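I gave up on the big freezer in June. It came with the house in Dosthorpe, a Garnau chest model long enough to lie down in, and for years I kept it full because an empty freezer seemed wasteful. Then the lid seal went, the repair quote came in at $137, and I had to decide whether I wanted what was inside it. Mostly I didn't.

So this is a post about eating down a freezer, and about cooking for one person after a long time of cooking for more than that.

The first job was finding out what I had. My labels were bad. I used to write on masking tape, and masking tape falls off in the cold, so the bottom of the freezer had a layer of loose labels that no longer belonged to anything. "Lamb, Amerley" was one. Amerley Boateng gave me half a lamb the year she moved, and I thought we had finished it. I found two shoulders wrapped in newspaper and a bag of neck pieces. The shoulders had freezer burn on one side. I trimmed that off and the rest was fine in a stew.

The stew lasted four days. By the third I was having it on toast. I don't mind repetition if the food changes a little each time, so one night I thinned it with stock and added barley, and another night I put it under mashed potato. I've never been able to scale that recipe down. An onion is an onion, and half a can of tomatoes just becomes another thing to keep.

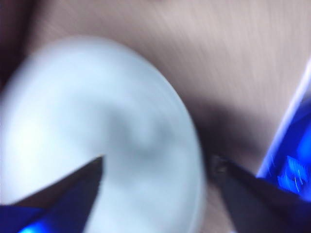

After the lamb I moved on to soup. There were a lot of tubs of soup and no way to tell them apart frozen. Carrot and squash look the same, and so do pea and leek. I took to thawing one each night in the fridge and finding out at noon the next day. One turned out to be applesauce. I ate it with yogurt and had eggs for lunch.

My neighbor Lorne Nguyen took the bread. I had been freezing the ends of loaves for breadcrumbs and had made breadcrumbs once. He has chickens, and he soaked the ends and mixed them into their feed a little at a time. He also took a bag of corn that had turned into a single block. In return I got eggs, and that's why there are so many eggs in the rest of this post.

## What I cook now

I bought a small upright freezer to go under the counter, a secondhand Baumgartner with three drawers. Darren Bickerstaff helped me get it up the back steps. He wanted $3 for the gas and nothing else, so I gave him a shoulder of lamb too.

Each drawer has a job. The top one is for things that are ready to eat, the middle is raw meat and fish, and the bottom is fruit and peas. If a drawer is full, I don't buy anything that goes in it. That's the only rule and I have broken it once, for blueberries.

Weeknight meals have become very plain. Here is what I make most:

- Rice with a fried egg and whatever greens are left
- Baked potato, cottage cheese, chives if the pot outside is alive
- Lentils cooked with a carrot and a bay leaf, enough for two nights
- Omelet with peas
- Soup from the top drawer

The lentils are the best of these. A cup of dry lentils, a carrot cut small, half an onion, a bay leaf, water to cover by an inch. Simmer until soft, then salt and a spoon of vinegar. I used to put in a lot more – cumin, tomato paste, a ham bone if I had one – and I don't miss it. Shahnaz Wanigasekara, who taught me to cook lentils in the first place, says I have left out everything that made it hers. She's right about that. I still make her version when people come over.

The other change is that I eat out of a bowl nearly every night. Dinner plates are too big for one potato, and food goes cold faster when it's spread out. I packed most of the plates away and kept two out for guests.

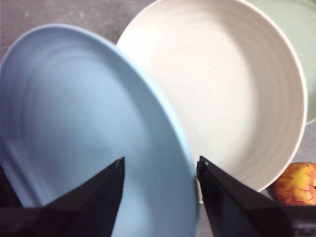
*Light blue bowl, up close.*

Portions took longer to fix than anything else. I was used to a 12-inch pan and I'd fill it without thinking. Melaniia Onyshchenko suggested I just put the big pan somewhere annoying, so it's on top of the kitchen cupboard and I need the step stool to reach it. The 8-inch pan hangs by the stove. It holds two eggs or one piece of fish.

Shopping is down to one trip a week with a short list. I still buy potatoes in the big bag, and I still throw a few out at the end. I've tried keeping them in the garage and in a paper sack in the pantry. The pantry is better, but the ones at the bottom sprout either way.

The old freezer is unplugged and propped open with a broom handle. Lorne thinks it would make a good feed bin, with a lid the rats can't lift. We measured his shed door and it won't go through, so he is going to take the door frame off when the weather is dry. Until then it's in my garage with the potatoes' old sack on top.

I have two tubs left from the original lot. One is orange and the other is green. I'm having the green one tomorrow.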